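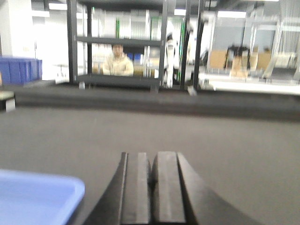

A light blue plastic tray with a raised rim, on a gray work surface

Tray

A tray is a shallow, mostly flat carrier with a raised edge, used for moving, holding, sorting or serving things. It is one of the humblest pieces of household equipment and also one of the oldest, and it turns up in kitchens, hospitals, bakeries, school cafeterias, print shops, greenhouses and the backs of desk drawers. The raised edge, usually called the rim or lip, is what sets a tray apart from a plain board, and the shallow depth is what sets it apart from a box or a tub, although the line between a deep tray and a shallow tub has never been drawn very firmly and most people are happy to leave it that way.

Name

The English word goes back to an Old English term for a flat wooden board with a low rim, and it is related to the word "tree," which is a pleasant thing to remember when carrying breakfast upstairs. Older writers sometimes used "salver" for a flat metal tray, especially one on which letters or drinks were handed to guests, and "waiter" was once a common name for a small serving tray as well as for the person holding it.

History

Early trays were carved from a single piece of wood or woven from reeds and split branches, and both kinds are still made today in much the same way. Lacquered trays have a very long history in East Asia, where many thin coats were built up over a wooden core and polished until they shone. After 1600, as trade in lacquered goods grew, European workshops began to imitate the look with varnishes of their own, a practice that came to be known as japanning. Tinned and painted iron trays followed, often decorated with flowers, fruit or country views, and a good many of them survive because families hung them on the wall once they became too pretty to use.

Plastics changed the tray more than any other material. A molded tray could be light, cheap, easy to wipe down and made in any color a buyer might ask for, and by the second half of the twentieth century it had become the ordinary kind in most homes and workplaces.

Making

Most plastic trays are made either by injection molding, in which melted plastic is pushed into a closed mold, or by thermoforming, in which a warmed sheet is drawn down over a shape and trimmed. Thermoformed trays tend to be thinner and are common in packaging. Injection molding allows for thicker walls, handles and small stacking ribs. Metal trays are usually pressed from sheet, with the edge rolled over so that it is kinder to the hands. Wooden trays are joined at the corners like a picture frame, and the better ones have their bottoms set into a groove.
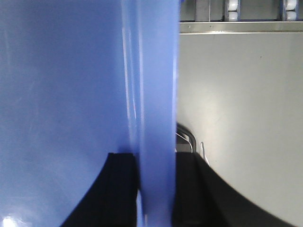 Smooth blue plastic with pale reflections and a brighter blue band along one side

The sides of a molded tray nearly always lean outward a little. This slope, called draft, lets the piece come out of the mold without sticking, and it has the happy side effect that empty trays nest inside one another and take up very little room in a cupboard. Trays that nest too tightly can be a nuisance to pull apart, so many makers add small bumps near the corners to leave a gap for air.

Regional traditions

In the river town of Rirkville, tray making was for many years a winter trade. The local form, the Husar, is an oval wooden tray with one end left wider than the other, so that it can be braced against the hip while climbing stairs. At its busiest the town had 15 workshops turning them out, and the Husar is still brought out for the spring supper in March, loaded with far more bread than anyone could hope to finish. The firm of Sellura later made a pressed metal version, and its catalog at one time listed 126 patterns, the best loved being Clisow, a border of small green leaves.

Care

Wooden trays do best with a quick wipe and a prompt drying, and an occasional rub with food-safe oil keeps the surface from turning gray and rough. Painted metal should be kept away from scouring pads. Plastic trays will put up with nearly anything apart from high heat, which can warp the bottom and leave the tray rocking on the table.

See also: Basket; Lacquerware; Platter; Tableware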